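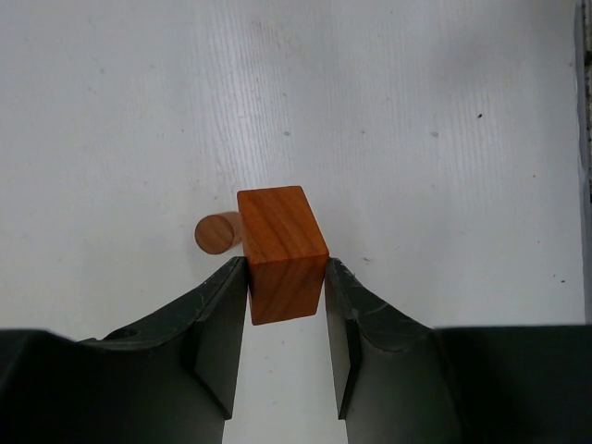

# Wooden blocks: do I even out the colour or leave them be?

**plumduff_pat** (2447 posts)

Hello all, me again with another box of old wood. I've ended up with a big bag of mixed building blocks, all sorts of shapes, and the colours are all over the place. The rectangular one has gone a lovely reddish orange with proper dark streaks in the grain, and then you get the little cylinder next to it, which is so much duller, a sort of plain middling brown on the end and paler and pinker round the side. Put them together and you'd never think they were from the same set (they may well not be, the bag came from a church sale in Sernport and I suspect several families' toy cupboards went into it).

My nephew's little one is going to have them at Christmas. So do I sand everything back and oil the lot so they match a bit better, or just give them a wash and hand them over? I've got a 275ml bottle of Kaver oil in the shed that I bought for a chopping board and hardly used.

Also, storage! The bag is falling to bits. Ideas welcome.

---

**Mossy Bank**

Leave them! Half the fun of wooden blocks is that they're different. If you sand that reddish one you might lose the colour altogether, it could be a stain and it could be the wood, and you won't know until you've gone through it. I did this with a pull-along duck and ended up with a beige duck.

Warm water with a tiny drop of washing up liquid, cloth not bowl, and dry them standing on end on a tea towel. Don't soak them.

---

**gluepot_ged**

I'd disagree with Mossy a bit. Secondhand blocks for a small child, I want to know what's on the surface. It doesn't have to be a heavy sanding. A quick rub with something fine on a spare piece, one you wouldn't miss, and see what comes off on the paper. If it's coloured dust then it's a stain or a paint and you can decide from there. If it's just wood dust you've learnt something and lost nothing.

And check the oil before you use it on toys. Chopping board oil is often fine but read the bottle, and if it's a nut oil you might want to ask the parents first.

---

**plumduff_pat**

Ooh, nut oil, I hadn't thought of that. I'll go and look. It's one of those labels where the writing is the size of an ant.

Mossy, I'm so sorry about your duck.

I'm with you both on not soaking. The corners on the big block are nicely rounded and it looks smooth enough already, so I'm not desperate to get the sandpaper out on that one. It's the small shapes I fret about. They always seem to be the ones that get chewed.

---

**Latrice Esposito**

If they're getting chewed then please think about size before you think about colour! Little cylinders are my big worry with mixed bags. There are proper small parts testers you can get, a sort of tube, and if the piece drops inside it's too small for under threes. Anything that fails goes in a tin on a high shelf until they're older. Mine came out again when the kids were big enough to build marble runs, and they'd forgotten all about them, so it was like getting new toys.

How old is the little one?

---

**plumduff_pat**

Two in March. Right, that's going on the list, thank you Latrice. I'll get one of those testers.

---

**gluepot_ged**

That's the best advice in this thread and I'm annoyed I didn't give it.

---

**Sorrel_and_Sons**

Can I put in a word for wax? I never oil toys now. The oil takes ages to dry, the shed smells for a week and somebody always picks one up too early. Beeswax rubbed in thin, left overnight, buffed with an old sock. I get through a 175g tin in a year and I do a LOT of blocks.

It won't even the colour out, mind. It'll make the dull ones a bit richer and the bright ones a bit brighter, so you'll still have a mix.

---

**Mossy Bank**

Wax goes sticky if they live near a radiator. Just saying.

---

**Sorrel_and_Sons**

Only if you put it on like butter!

---

**gluepot_ged**

I've had it go sticky when it was put on thin, to be fair to Mossy. It was a cheap wax though, and a very hot conservatory. And you can feel it on your hands straight away, so at least you know to buff it again.

---

**plumduff_pat**

Well, I've read the bottle with the big magnifying glass and it doesn't say nuts but it doesn't say much else either, so the Kaver is going back to the shed for the chopping board. I'm leaning towards a wipe down and then wax on just the dull ones. I might try it on the bottom of one first, if a block can be said to have a bottom.

On to storage. I've been thinking about shallow trays, because with a deep box they just tip the whole thing out to get at the one they want (I know I did). There's an off-white one I like, long and narrow with rounded corners and only a thin little rim, so small hands could get in from any side. Nothing in it yet. I can't decide whether it's too shallow and everything will be over the floor within five minutes, or whether that happens with blocks whatever you do.

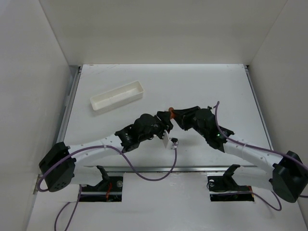

**Joyce Were**

Shallow every time, Pat. We had a deep wicker basket for years and the bottom third of it was never played with, it was just a layer of bricks and old raisins. With a tray they can see what they've got, and they'll pick out a piece because they fancy it. Mine used to line them up along the edge before they ever built anything.

I'd get a second tray for the long pieces though, or they end up sitting on top of everything else and the little ones disappear underneath.

---

**Mossy Bank**

I'm going to be awkward again. Trays are lovely until you want to carry one upstairs. You need a lid or you need a bag. I made drawstring bags out of an old curtain, and the tidying up is done in one go, hold it open and in they go. A tray with a thin rim is an accident waiting for a staircase.

---

**Joyce Were**

Why are they going upstairs, though? Ours lived under the sofa and slid out. That was the whole system.

---

**Mossy Bank**

Because we had no room under the sofa. It was full of the other toys.

---

**Latrice Esposito**

Tray for playing, bag for moving. I don't see why you can't do both. The Brellon trays stack if you get them the same size, which helps when you've got visitors and need the floor back, but they do slide on a wooden floor, so I stuck a bit of rubbery drawer liner under mine.

One more thing, please don't sort them too strictly. A friend gave us a set with a picture on the box of exactly where each block went, and tidying up took so long that everyone stopped getting them out.

---

**Sorrel_and_Sons**

Agree with that. I sell mine with no plan at all, just a bag with a tag on. People do ask me which piece goes where and I tell them wherever it fits.

Pat, if you find you're short of any shapes, Mbwambo do odd blocks singly. They won't match the reddish one but by the sound of it nothing does.

---

**plumduff_pat**

You are all marvellous. I'm having the tray AND a bag, I've got a curtain that's crying out for it (the brown one, Mossy, you've seen photos of my landing, you know the one).

The washing is done and they're drying on end on two tea towels along the windowsill. The water came off fairly mucky from a few of them and there was no colour on the cloth at all, which has cheered me up. I've tried the wax on one of the dull ones and I can't see much difference yet, but it smells wonderful and I've got very soft hands.

Ged, I did do your rub test on a chipped triangle. Pale dust. So that's one down, and I'm still not touching the big reddish one.

---

**gluepot_ged**

Pale dust is what you want. Give the chipped edge a few more strokes while you've got the paper out, chips can be sharp.

---

**plumduff_pat**

Will do after tea. Does anyone know how long I should leave the wax if the kitchen's cold? The tin says overnight but the tin doesn't live in this house.

---

**Sorrel_and_Sons**

Give it till the next evening and buff it twice.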